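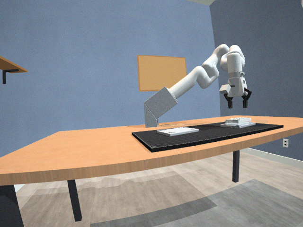 Vinyl cleaning tips that mostly aren't worth the trouble

Every record collector has a cousin who swears by wood glue. You spread it over the grooves, let it dry and peel it off in one satisfying sheet. I tried it on a scratched Joo album I paid $3 for. The hiss was still there, and so was a bit of glue near the label.
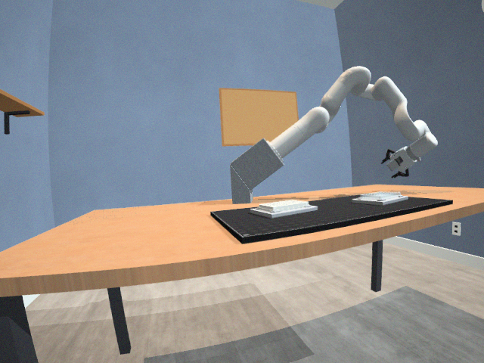 Soon-im Yang
Household Tips Editor
28 October 2021

Start with a dry carbon-fiber brush before each play. Hold it lightly across the grooves for 2 turns, then sweep outward. If that doesn't help, use distilled water with a drop of plain dish soap on a soft cloth, and keep it off the label.

The Skundidard spray is supposed to "restore" the sound. I couldn't hear any difference - neither could my husband, who wanted to. Skip window cleaner completely.

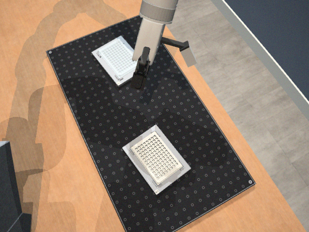 Drying matters more than the cleaner. Stand the record in a clean dish rack for roughly 15 minutes and don't rub it with a paper towel. Put it in a new inner sleeve, too. A washed record in a dusty old sleeve is a dusty record again by February.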